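Tipping Stability and Creep of Low-Cost Phone and Tablet Stands

Radomir Vlachou, Zdislava Malý, Cheuk-hei Mak
Product Testing Laboratory, second-year project report
Supervisor: Asger Þórarinsdóttir
Submitted 2 July 2019

1. Background

Desk stands for phones and tablets are sold mainly on appearance and price. The packaging usually names a range of screen sizes and says nothing about the load the stand can carry or the angle at which it tips. The library at Clilham lends stands together with tablets for use in the reading room, and its staff reported two complaints: tablets falling backward when the screen was tapped near the top edge, and hinged stands that gradually sank during a long reading session. The project set out to measure both effects under repeatable conditions and to propose a simple acceptance check that library staff could carry out at the loan desk.

Durability of the finish, cable access and comfort of viewing were left out of scope. So was any comparison of retail price, as the library had bought its stands in mixed lots over several years.

2. Terms

Tipping force is the horizontal force, applied at a stated height on the device, at which the front of the base first lifts from the table. Back angle is the angle between the device and the horizontal table surface. Creep is the reduction in back angle over time under a constant load, with the reading at zero minutes taken as the reference. Fixed stands have no moving joint. Hinged stands have one or more friction joints.

3. Theory

A stand with a device on it can be treated as a rigid body resting on two lines of contact, front and rear. A horizontal push toward the rear, applied at height h, produces an overturning moment F × h about the rear contact line. The weight of the device and stand acts downward through the combined center of mass, at a horizontal distance d in front of that line, and produces a restoring moment W × d. Tipping begins when the two are equal, so that

F = W × d / h

Two consequences follow. A heavier device raises W, but it also moves the center of mass toward its own position, which on many stands lies well back over the base. A heavier device can therefore be less stable than a lighter one on the same stand. Turning a tablet from landscape to portrait raises h and usually reduces d, and both changes lower the tipping force.

The model assumes that the base does not slide. On a smooth table some stands slide before they tip. These cases were recorded separately as slip.

For a hinged stand, the joint must carry the moment of the device about the hinge axis. A friction joint holds as long as this moment is below its limiting friction torque. Near the limit, plastic washers relax slowly under compression, the clamping force falls, and the joint begins to rotate. We expected creep to be fastest in the first minutes and to slow down as the washers settled.

4. Equipment

Dummy devices were used in place of real tablets. Each dummy was a flat plate with steel strips bonded to the back, and the two sizes were made to a mass of 197 g (phone) and 591 g (tablet). The center of mass of each dummy was placed at its geometric center and verified by balancing it on a straight edge in both directions.

Force was applied with a hand-held spring gauge supplied by Bergmann, pushed against a small rubber pad on the front face of the dummy. The gauge was zeroed in the horizontal position before each series. Back angle was read with a digital inclinometer. A sheet of smooth melamine board served as the test table and was leveled before each session.

5. Procedure

5.1 Tipping

The stand was placed on the board with its rear edge parallel to a drawn line. The dummy was set in the cradle and pushed gently against the back support. The gauge was advanced by hand at a slow, steady rate until the front contact lifted, and the highest reading was noted. Each combination of stand, dummy and orientation was repeated five times, with the dummy removed and replaced between readings. The contact height was set at three quarters of the height of the dummy.

5.2 Creep

Hinged stands were opened to a back angle of 50 degrees and loaded with the tablet dummy in landscape orientation. The angle was read at intervals over one hour. The joint was then exercised through its full range several times and the test repeated, in order to see whether use changed the result.

5.3 Sources of error

The largest error in the tipping test came from the push itself. A gauge held a few degrees off horizontal adds a vertical component that either helps or hinders tipping. Zdislava Malý took all readings in the final series so that this error would at least be consistent. In the creep test, touching the inclinometer disturbed lightly clamped joints, and it was therefore left resting on the dummy throughout. Its own mass was included in the load.

6. Results

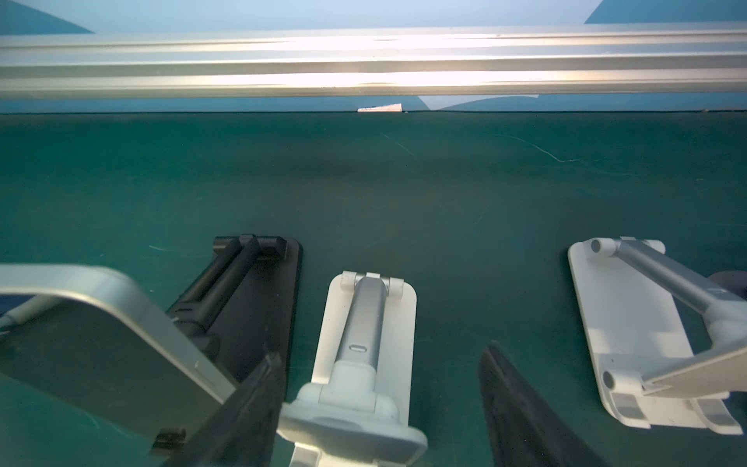
With the phone dummy, all fixed stands stayed in place until the applied force was well above that of a normal tap. The usual failure was slip. With the tablet dummy in landscape, tipping replaced slip as the first failure on stands with a short base. In portrait, tipping was the first failure on every stand except those of the Nedby pattern, in which the rear foot extends behind the back support.

Agreement with the formula in section 3 was good for fixed stands. Measured values were slightly lower than calculated ones. We attribute the difference to soft rubber feet, which compress at the rear and move the effective contact line forward, shortening d.

Hinged stands showed the expected creep curve. Most of the movement took place early in the hour. The Clodard pattern, with a single joint at the base, crept further than the double-jointed types, and its rate did not settle before the end of the test. After the joint had been exercised, creep increased on all hinged stands. Tightening the joint screw by a quarter turn restored the first result.

7. Discussion

Base length behind the center of mass matters more than total mass. A light stand with a long rear foot outperformed a heavier stand with a compact base in every portrait test. This agrees with the theory and gives the library a dimension it can check with a ruler.

The creep results are less general. Joint torque varied between nominally identical stands, and we had too few of each pattern to separate design from manufacturing spread. Temperature was not controlled. Hipólito Zapata of the materials laboratory pointed out that relaxation in plastic washers depends strongly on temperature, and a reading room in February may give a different result from a laboratory in early summer.

8. Recommended check

Place the stand on a level table and load it with the largest device it will be lent with, in portrait. Press the top edge with one finger, firmly enough to operate the screen. Reject the stand for tablet use if the front lifts. For hinged stands, mark the position of the top edge against a card, wait ten minutes and compare. Tighten the joint if the edge has moved by more than the thickness of a pencil, and repeat.

9. Further work

A motor-driven push at constant speed would remove the operator from the tipping test. A cyclic test of 1,000 openings would show whether the loss of joint torque continues or levels off. Both would need a purpose-built fixture, and drawings for one are given in Appendix B.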